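Porine Linen Wash, 26 oz bottle

Unscented or Bergamot
Ships in 3 days

Okay, so this is the one I get the most emails about, and I've been putting off writing a proper page for it because I never know where to start. I'll start with my grandmother's tablecloths. I inherited a whole drawer of them, all good heavy linen, and in my first year of living on my own I managed to turn most of them gray and crunchy with regular detergent. I still feel bad about it! A friend, Flurina Rainer, handed me a half-used bottle of Porine over her garden fence and told me to stop using that other stuff immediately. I've been washing with it ever since, and when I opened the shop it was the first thing on the shelf.

It's a liquid wash made for linen, cotton and hemp. You can use it on blends too, as long as the label says machine washable. I don't use it on silk or wool (I sell the Atora bar for those, see the Delicates page) and I'd keep it away from anything with a waxed or coated finish.

How much to use

Less than you think. One capful for a normal load, two if you have a big top loader or you're washing a full set of king sheets. If you see suds sitting on the cloth after the rinse, you've poured too much, so run the rinse again and go lighter next time. I was terrible about this for months. My mother taught me to pour until it looked right, and what looked right to her would have done the whole street's laundry.

For hand washing, fill a basin with cool water, add half a capful, swish it around, and let things soak for 20 minutes. Squeeze, don't wring. Linen creases hard when it's wrung and you'll be standing at the ironing board saying words you don't want the kids to hear.

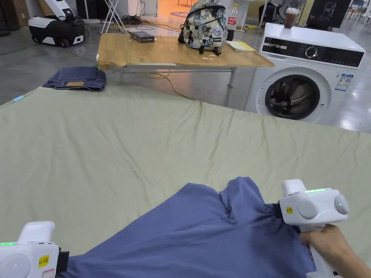
Colors are where I'd slow down a little. Anything deep blue, red or purple gets its own first wash, cool water, and I mean its own, without "just this one pillowcase" thrown in. Pale greens and naturals can share a load once they've been through a couple of washes. Porine has no bleach and no brighteners in it, so your soft colors stay the color you bought, but it can't stop a new dye from letting go. If you're worried, dab a damp white rag on an inside hem and see if anything comes off on it.

Drying and folding

Line dry if you can, or tumble on low and pull everything out while it still feels a bit damp. Give it a good snap, smooth it with your hands on a table or a bed, and fold it right then. I skip the iron for everything except napkins when company's coming.

Which scent?

The unscented really is unscented. The bergamot is light and mostly gone by the time things are dry, which I like and some of you don't (Loretta Obi, I have read all of your emails). I used to carry a lavender as well, but it sold so slowly that I let it go in August.

Sizes and refills

The 26 oz bottle is the only bottle I stock. Refill pouches fill it 2 times and cost less per wash, so if you already know you like it, get one bottle and then pouches forever. The cap from the old Moser bottles fits too, if you saved yours.

Shipping

I pack orders myself at the kitchen counter, so please be patient with me around the holidays. Bottles go out with tape over the cap after one very sad box arrived at Hubert Fuchs's house smelling wonderful and containing almost nothing. If yours leaks, send me a note and I'll get another one out to you. No need to mail the wet one back!

Bergamot is back in stock as of Dec 16, 2022. Pouches in both scents are available now.

Goes well with: Pullilano mesh wash bag, Atora wool bar, cotton clothesline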